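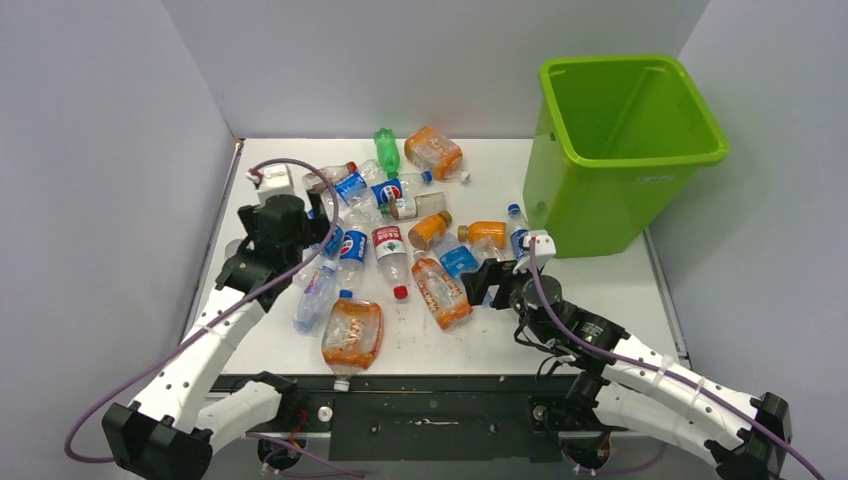

Pastby Community Board > Home and Household > Bottles piling up, what do you use for a bin?

aasen_margit
We go through a lot of bottled drinks in this house and they end up all over the table. I want one container just for the empties. Currently looking at a tall square wastebasket, the green plastic kind, no lid. Would that do or should I get a proper recycling box with handles?

Posted 8:17 pm

tberge
A square wastebasket is fine. I have used one for years. It sits flat against the wall and the rolled rim gives you something to grip. Tip it out when it's full.

Hamdia A.
I would go wider. Tall and narrow means the bottles stand up and jam against each other, and then you are shaking it over the cart trying to get the last two out.

tberge
Mine is wider at the top than the bottom and they slide right out. If you crush them first it's not an issue.

Hamdia A.
We can't crush them. The return machine at our store rejects anything it can't scan, so they go back whole with the label on.

aasen_margit
Ours are just curbside, no deposit. Do caps go on or off? My sister and I disagree on this.

marcelle_s
On. Our hauler changed the rule in February. Loose caps fall through the sorting screens. Check with yours though, they are not all the same.

pruvley87
Off, in my opinion. With the cap on you can't flatten it, and half the time there is still something inside.

marcelle_s
You can flatten it and then put the cap back on. That's what the flyer says to do.

pruvley87
I have never gotten a flyer.

gkvam
The bigger problem at our place is the ones that aren't empty. The kids leave a couple of inches of juice or soda and it all goes in the bin together. Then you have a sticky bottom and fruit flies. I keep the bin next to the sink now – pour it out, quick rinse, drop it in. I would not keep it on the table or across the room.

tberge
Agree about the sink. I don't bother rinsing water bottles.

Hamdia A.
A bag liner solves the sticky part.

gkvam
Then you throw out a bag every week. I just hose the bin down.

aasen_margit
Thanks everyone. Going with the wastebasket for now, by the sink, no liner. Caps on until I hear back from the hauler. Does anyone know if Lulano takes the bigger jugs too?

marcelle_s
They took ours. Anything with a handle went in the same cart.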